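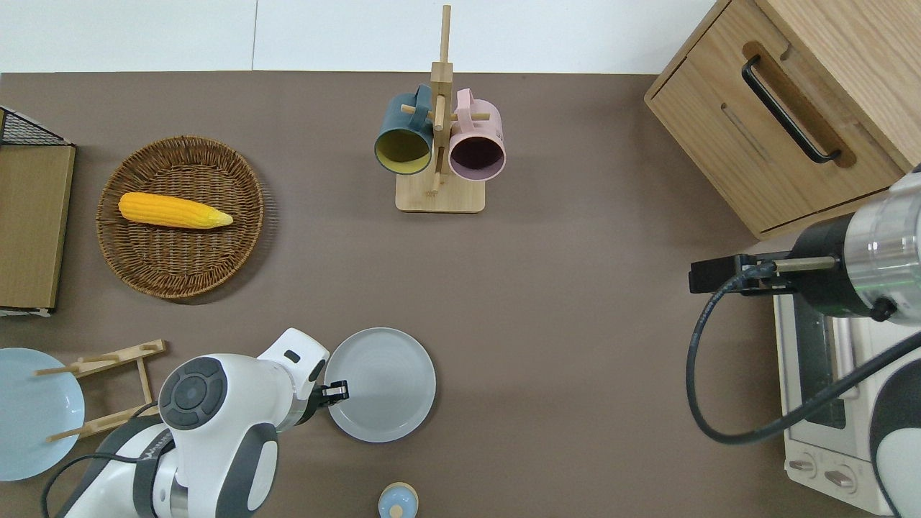 Grika laser measure, three months on three jobs
18 September 2019

Short version: buy it if you survey old buildings. Skip it if you only do new-build fit-outs, a tape and a cheap laser will do you fine.

Longer version. We're a small practice, mostly conversions. Barns, a chapel, one former creamery with no two walls parallel. Measured surveys eat our fees. Two people, a full day, then back again because somebody forgot the sill heights (me, usually). So when the old Chevalier died on a scaffold in March I had an excuse to spend money.

Got the Grika. Laser distance meter, tilt sensor, little camera for aiming, talks to a tablet. Comes with a folding bracket, a wrist strap, a pouch that's too small for the bracket. Why.

What's good

Accuracy. Checked it against the steel tape down the long side of the creamery, and they agreed to within 3 mm. On lime plaster that's meaningless anyway, you lose more than that in the bulges. Repeated shots off the same corner came back the same. The Chevalier never managed that once it got cold.

Indirect heights. Stand in one spot, shoot the base, shoot the ridge, it does the trig. Used this constantly in the chapel. Checked the ridge later from the tower scaffold, good enough for planning drawings. Wouldn't order steel off it.

The aiming camera. Thought it was a gimmick. In bright sun on a courtyard elevation you can't see the red dot past the first few bays, so you need the screen. Crosshair is sharp, zoom is ok. Noémie Sawatzky, who runs our site surveys now, says she'd give up every other feature before that one.

Battery. Full day, no drama. Takes plain rechargables too.

What's not

The app. Oh dear. It's called Cindex and it wants to be a drawing program. You sketch the room with a finger, tap a wall, fire the laser, number drops onto the wall. Lovely in a square room. Give it a splayed corner and it "helps" by pulling everything back to ninety degrees. You can turn that off, three menus deep, and it turns itself back on with each new floor. Lost a whole upper level of the creamery that way before I noticed. Had to redraw from photos.

Export is better. DXF comes into our CAD clean, layers named sensibly. PDF export puts a logo across the corner of every sheet, haven't found the switch.

Bluetooth drops if the tablet sleeps. Set it never to sleep, problem gone, but so is the tablet battery by mid afternoon.

Also the bracket. It's meant to flip out so you can measure from inside a corner, and the unit senses it and adds the length. Mostly. Peiyu Yan had two window reveals come up deep by exactly the length of the bracket and it took us an hour to work out what had happend. Check the little icon before each shot.
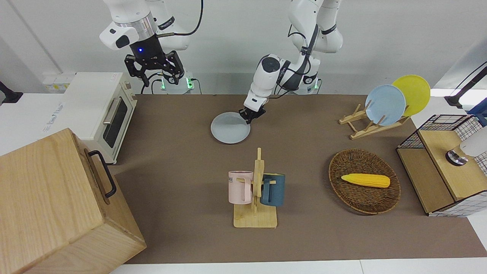

Kitchen setup with the plate at the mat.

Range

Box claims plenty. Outdoors on dark brick I stopped trusting it past 30 meters, readings took forever or came back as an error. A target card fixes it. No card in the box. We cut one out of white foam board, works great.

Cost

Paid 1,025 with the app license for a year. After that it's a subscription, which I resent. The meter works without the app and stores its own readings, so you could just write things down like it's the old days. For comparison the Trulorau scanner we had on loan is a different animal, full point cloud, walk in and press go. Also over 3,000 and needs a computer far better than mine. If you do big houses or anything with a vaulted roof, probably the right answer. For a two-story barn it's overkill and you spend the time you saved cleaning up the cloud.

Durability

Dropped twice, once onto flagstones. Scuffed rubber, still reads true. Keypad markings are wearing already though, the "minus" is half gone.

Support

Emailed about the ninety degree thing. Got a reply from a Hanne Vídalín the next morning, polite, knew the product, said it's a known bug and a fix is coming. Still waiting on the fix. Will update if it lands.

Would I buy it again? Yes, for the meter. Four stars for the hardware, two for the app. Bring a pencil.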